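# The Return of the Public Dye House

For most of the last century the town of Natstead bought its cloth already coloured. The works on Fotengate, which once supplied blue and madder wool to tailors across the county, closed its vats and let out its upper floors as storage. The drying lofts stood open to the pigeons. What remained of the trade was kept in a few ledgers and in the street names.

The building reopened in February as a public dye house, run by the Natstead Textile Trust. Members pay a yearly fee for the use of the vats, sinks and drying lofts. They may bring their own yarn or buy it undyed from the shop on the ground floor. The Trust now has 120 members, and its rules ask each of them to give one morning a month to the care of the dye garden at the rear.

The garden was the first part of the scheme to be completed. It holds nine long beds, planted with woad, weld, madder and dyer's chamomile. Madder asks for patience, as the roots should stay in the ground for three years before they are lifted. The Trust therefore buys in dried root for the present and expects its own first crop in due course. Weld has done well in the thin soil along the south wall. Woad has done rather too well, and members are asked to cut the flower stalks before they seed.

Plant colour has a reputation for being soft and brown. The old Fotengate ledgers suggest otherwise. One order, for a firm named Clarner, asks for 2,000 yards of worsted in a yellow "as strong as can be had", and the sample pinned beside it has kept much of its strength. Weld on wool treated with alum gives a clear, sharp yellow. The same bath with a little iron turns to olive. Madder runs from coral to brick according to the heat of the bath and the hardness of the water, and Natstead's water is very hard. Members who want the softer reds are advised to use rain from the butts in the yard.

Blue is the difficult one. Woad and indigo do not dissolve in plain water, and the vat must be made alkaline and robbed of its air before the cloth goes in. Yarn comes out yellow-green and turns blue as the air reaches it. A vat that has been stirred carelessly may need a day's rest before it is fit for use again, and the house keeps a written log for each one.

The log is part of a wider effort to record what the members do. Each recipe is entered on a card giving the weight of fibre, the weight of dyestuff, the mordant, the time and the source of the water. A short length of the finished yarn is tied through a hole in the corner. The Trust hopes to reach 1,000 cards, and has agreed to exchange copies with a workshop in Messina that keeps a similar collection for silk.

Small trials are encouraged before any large bath is made up – a spoiled skein costs little, a spoiled blanket a good deal. 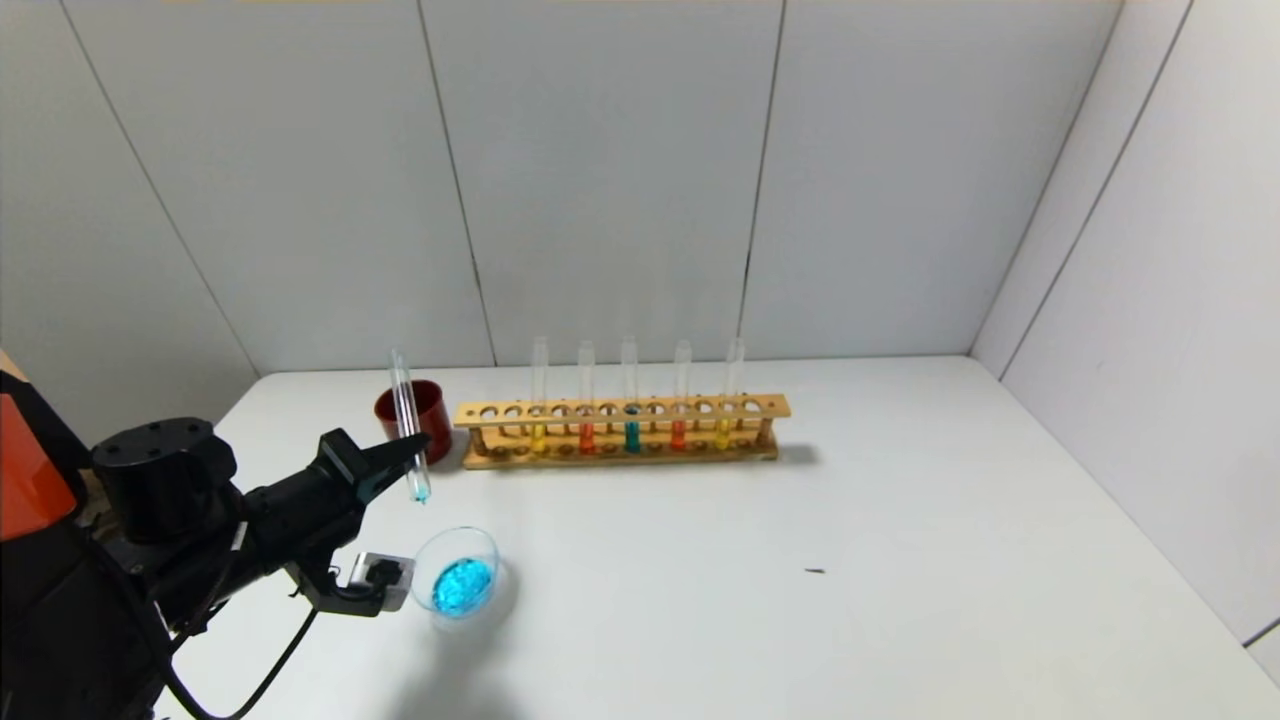
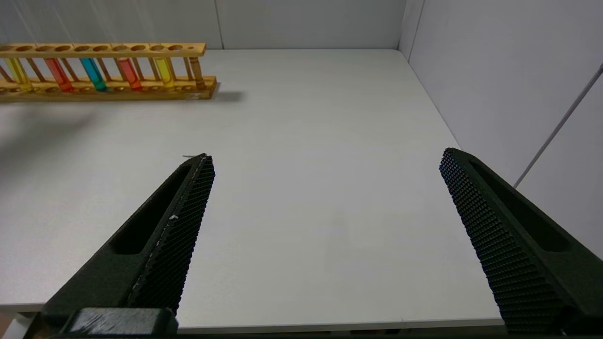
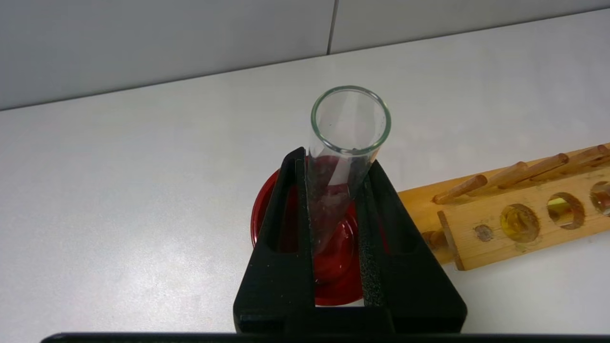 The house has its critics. A letter in the Trust's spring bulletin, signed only "A Weaver, Upper Natstead", argued that the cards give a false sense of certainty. The same weight of weld, the writer said, had given three different yellows in one summer, "and I would sooner be taught to look at the bath than to read about it". The letter went on to ask that the drying lofts be kept open until eight in the evening, so that members in work might have a fair share of them.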